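Snack table

A snack table is a table, or part of one, on which packaged foods and drinks are set out for people to take as they like, without a served meal. The term covers both the furniture and the arrangement of items on it. Snack tables are found in homes, offices, waiting areas, community halls and guest houses. They differ from a buffet in that the food is mostly dry, sold ready to eat, and left in its packaging until someone opens it.

Terminology

In American usage, "snack table" can also mean a small folding table for one person, more often called a TV tray. This article deals with the shared table. A table that holds only drinks is usually called a drinks table or beverage station. One that holds mainly sweets is a candy table or dessert table, and is more closely tied to weddings and birthday parties.

Table and covering

Any flat surface of standing or sitting height can serve. Rectangular tables are common in halls and offices, where they can be pushed against a wall. In homes the dining table or a coffee table is often used between meals.

The surface is commonly covered. Cloth covers protect the finish from crumbs, rings left by glasses and scratches from cans. Plain or lightly textured weaves in pale colors are widely used, partly for their neutral look and partly because small packages are easy to pick out against them. A coarse weave hides creases better than a smooth one, but it also holds crumbs and has to be shaken out. Glasses with narrow bases are less steady on thick or padded cloth. Vinyl and oilcloth can be wiped down in place and are preferred where the table is used every day.

The overhang of the cloth varies. A short drop over the edge is usual for everyday use, while a cloth that reaches the floor is mainly seen at formal events, where it hides boxes stored underneath. Long drops are avoided in homes with small children, who may pull on them.

Typical contents

The items on a snack table fall into a few broad groups: cookies and crackers, chips and other savory snacks, candy, and drinks. Fruit and nuts may be added. Foods that need to be kept cold are normally left out or brought to the table shortly before they are eaten.
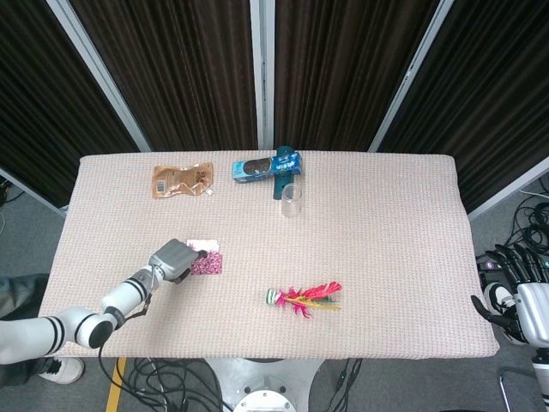
Packaged snacks and a drinking glass on a cloth-covered table.

Cookies and crackers

Cookies are sold in cardboard boxes, plastic sleeves and trays sealed in film. The box is the sturdiest of these and may be stood on end or laid on its side. Laying it down makes it less likely to tip over. Many boxes hold one or more inner wrappers, which keep the contents crisp after the outer flap has been opened. The picture printed on the front usually shows the cookie larger than life.

Chips and savory snacks

Chips, puffed corn and similar foods come in pouches made of laminated film, often with a metallic layer that slows the passage of light, air and moisture. Full pouches contain a cushion of gas and take up a good deal of space. They stand poorly and are generally laid flat or placed in a basket. Once opened, a pouch is rolled down or closed with a clip. Flattened pouches tend to stay behind on the table and are easily taken for full ones, so a wastebasket is often kept within reach.

Candy

Candy is offered either in its retail package or poured into a bowl. Individually wrapped pieces suit a bowl, as they can be handled one at a time. Small flat packages are laid out face up, with the label or the printed design showing. Chocolate is kept away from windows and radiators.

Drinks and drinkware

Bottles, cans and tumblers are the tallest objects on most snack tables. They are generally placed toward the back, where a reaching arm or sleeve is less likely to knock them over. Glasses may be set out upright, ready for filling, or upside down on a tray to keep dust out. Clear glass is common in homes; paper or plastic cups are used for larger groups.

Arrangement

There is no fixed order. In informal settings items are put down wherever there is room and are moved as people use them. Where the table is prepared ahead of time, a few practices are widespread. Tall items go to the rear and low ones to the front. Salty and sweet foods are grouped separately. Some open surface is left at one end so that guests have a place to rest a glass or plate.

The guest house guide issued by Nulimura recommends a minimum of 4 kinds of snack and a gap of 5 inches between the front edge of the table and the first row of packages. The Lestach community hall, which seats 80, uses two tables of equal size on opposite walls to shorten lines, with the same items on each.

Labels are kept facing the person approaching the table. This is of particular use to people with food allergies, who need to read the ingredients. When food is moved from its package into a bowl, the package or a handwritten card may be left beside it for the same purpose.

Clearing and storage

Clearing starts with the empty packages and used cups. Opened dry foods are resealed or moved to lidded containers, and unopened ones go back to the pantry. Glasses are removed before the cloth is lifted. The cloth is then folded inward from the edges, carried outside and shaken.

In offices the table is often left standing all day and restocked at set times. Skostel, an office supply service, restocks in the morning and again at 3 p.m. Varma, a vending and pantry firm, delivers mixed cartons of 1,000 single-serve packages for larger workplaces.

See also

Buffet
Candy bowl
Coffee break
Tablecloth
TV tray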